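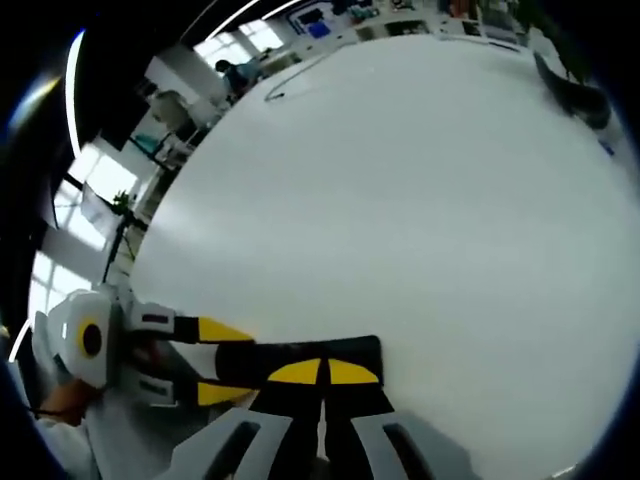
Getting marks off white and light surfaces, quick version

Updated 1/26/18. Short on time so this is mostly my notes typed up. Ask in the comments if something's not clear.

Rule one, try the weakest thing first. Dry cloth, then damp cloth, then dish soap, then baking soda, then the strong stuff. Most people go right to the strong stuff and end up with a dull patch that shows worse than the stain did. I have done this. Kitchen counter, Sikarwood rental, lost part of my deposit.

Test spot. Underside or a back corner. Wait till it's dry before you decide, wet always looks fine.

Pen and marker

Ballpoint: rubbing alcohol on a cotton ball. Dab, turn the cotton, dab again. Don't scrub in circles or you get a nice blue cloud. Works on most laminate and painted metal. On painted wood go easy, it can lift the paint.

Permanent marker: alcohol again. If you don't have any, scribble over it with a dry erase marker and wipe right away while its still wet. Takes 3 goes sometimes. Leaves a faint shadow on cheap melamine and I have never gotten rid of that, so if you know how, tell me.

Pencil: plain white eraser. Not the pink one, the pink one smears.

Crayon: hair dryer on low, paper towel, soap after to get the wax film.

Scratch or mark?

Run a fingernail across it. If it catches, it's a scratch and no cleaner is going to help. If it slides, something's sitting on top and you can probably get it off. Dark lines on white are very often metal rubbed off from a pan bottom or a zipper or a belt buckle. Look like scratches, aren't. Baking soda paste, soft cloth, light pressure, rinse twice. 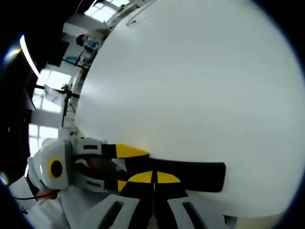 For real scratches on a glossy finish, car polish will soften the edges some. On matte leave it alone. Polish makes a shiny spot on matte and then you have to do the whole top to match, ask me how my September went.

Coffee and tea rings

Baking soda and water, thick like toothpaste. Leave it 5 minutes. Wipe, don't scrub. Old rings, do it again the next day. Lemon juice is OK on laminate, never on marble or anything stone.

Turmeric

Ugh. Soap first to get the oil off, then put it by a sunny window if it's a thing you can move. Sun really does fade it. Counter you can't move: hydrogen peroxide on a paper towel, laid flat, plastic wrap on top, an hour. Test first!! Rinse well. Ekene Tamuno wrote in to say she does this with a whole cutting board and it came out clean after the second round.

Sticky stuff

Labels: warm with the hair dryer, peel slow, low angle. Leftover glue comes off with cooking oil. Then soap, to get the oil off. Everything ends with soap.

Tape gunk that's gone hard and yellow: oil and let it sit, go make lunch. Plastic scraper or an old gift card. No razor blades on plastic tops.

Never mix

Bleach and vinegar. Bleach and ammonia. Also bleach and rubbing alcohol. Rinse and dry between products even if you think there's none left. Open a window.

Melamine sponges

Those white eraser sponges are very fine sandpaper. Great on sneakers and door frames. On a glossy top they take the shine off a little each time and you don't notice until the light comes in sideways. I keep one for baseboards and thats it.

Cloths

Microfiber, washed with no fabric softener (softener makes them smear). Cheap bag of 19 lasted me two years. Keep the colored ones away from the alcohol, red dye will come off on your nice white table. Kristýna Murín's tip: cut the tags off, the tags scratch. Good one.

Keeping it clean

Wipe same day. Felt dots under anything heavy, replace when they get gritty. Scrap paper under whatever you're drawing or gluing, and use two sheets because marker goes right thru one. Put a tray under the coffee maker.

Yellowing from sun or age in the plastic itself doesn't clean off. You can paint it or put a cloth over it or live with it. Mine has a cloth.

Coming next: grout, and the oven door glass, the part between the panes. Need to find my long screwdriver first.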